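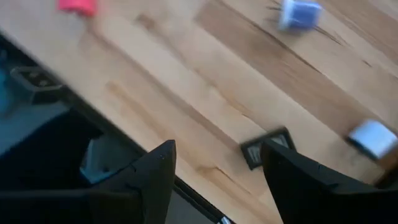
Stomavley Project, Report 2: Bench Rules for the Arm
Wilma Hoekstra, Ľudovít Jelínek
Mar 15, 2020

What we did

Wrote a set of rules for working next to the arm. Old sheet from Lemley was 28 rules, way too long, people skipped to the end and signed. Ours fits on one page. Tested over 40 sessions in January.

Rules we kept

1. One person runs the arm, one watches. Watcher has the stop button and does nothing else. No phone.

2. Speed limit up to 20 percent while anyone can reach the table. Full speed only after both say clear, out loud.

3. Set the objects out before power on. Small blocks need a gap on all sides or the fingers catch two at once.

4. Tall or tippy stuff (lamps etc) gets its own low speed pass first. Write down the height. Clear plastic wrap comes off the table, we left some by the lamp base and thats a miss on our part. 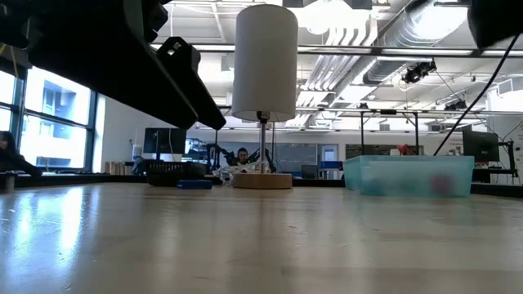 5. Fingers never go below table height plus the pad. Set the floor in software, dont trust your eye.

6. Stop means stop. Log it even if it was a false alarm.

Problems

Rule 1 is hard with two people and a deadline. Ľudovít ran alone twice, both logged. Rule 6 got ignored the first week, so the stop count is probaly low. We logged 1680 moves total but the early ones have no height written down.

Still to do

Ask Sodstead if they want the same sheet. Rewrite rule 4, too wordy. Add a line on cables.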